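Letow towel study moves to crumpled starts

Towel handling work at the Letow site has moved from flat starting positions to crumpled ones, according to a project note posted in August. Each trial now begins with a single terry-cloth hand towel dropped in a heap on a dark green table. No corner is squared and no edge is lined up beforehand. The full set is 124 starts, all using the same orange-tan towel.

The note gives the reason for the change in one sentence: a towel that comes out of a dryer does not arrive flat. The earlier set used a towel laid out square and shifted by small amounts, and it said little about how to find a usable corner in a bunched cloth. 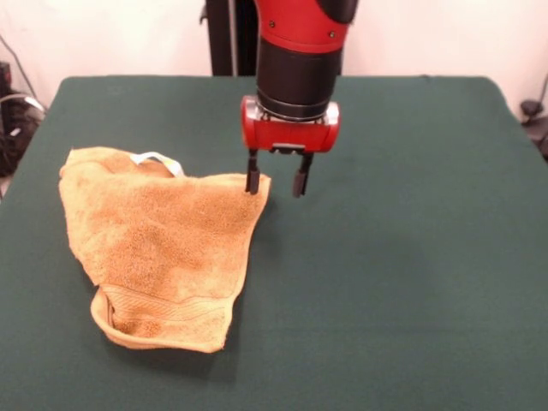 Gagnon, in a comment left under the note, asked whether terry was a fair choice for a first fabric. The loops hold a fold in place, the comment said, and a flat-weave kitchen towel would slump and spread in a different way. The reply on the page was short. Flat weave is planned as the second fabric, and the terry set will be closed first so that the two are not mixed.

Three features of the towel are logged at the start of each trial: the highest fold, any corner that points away from the heap, and the hem. The hem is treated as the most useful of the three. It is woven more tightly than the body of the towel and gives a direction to work along once it has been found. When it is tucked under, the log entry is left blank and no guess is made.

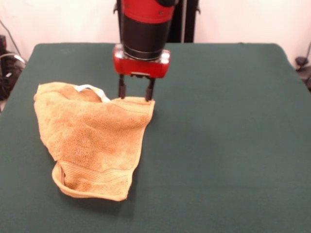 CARURURA TEXTILE HANDLING GROUP
Project notes / Towels and small linens

The group sorts its starts by shape. A heap with a raised peak goes in one class, and a heap with a long upper edge goes in another. Of the 124 starts, 17 fit neither class and are held in a separate list for review. The limit for each trial is 60 seconds, counted from the first contact with the cloth.

Shadows under the heap are also noted. A rolled edge and a flat edge can look alike from above, and the shadow is often the only cue that cloth is standing clear of the table.

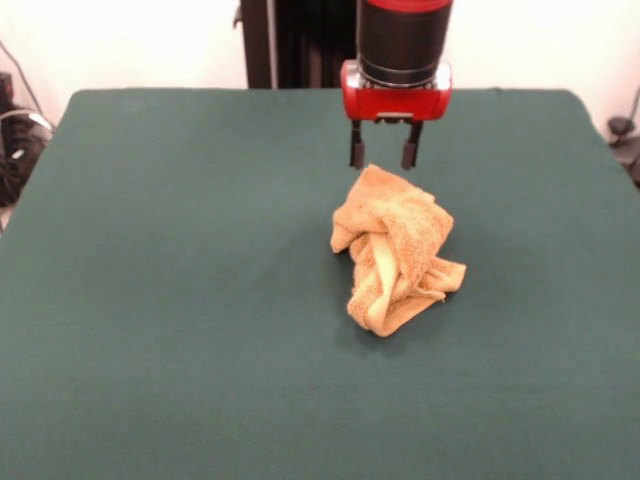
Table covering and views

The green covering was kept from the earlier set. It is matte, and the towel stands out against it in both light and shaded areas. Wrinkles in the covering are smoothed by hand between trials, but faint ones are accepted.

Views are stored from more than one position, and the class of each heap is assigned from all of them together. A corner that is plain from one side may be hidden from another. The classes will be checked again when the Plodport site repeats the set with its own table and 2 towels of the same weave. 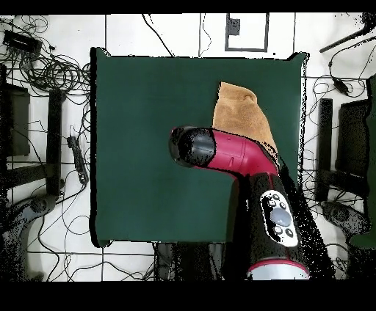
Crumpled towel on the green work surface, Letow.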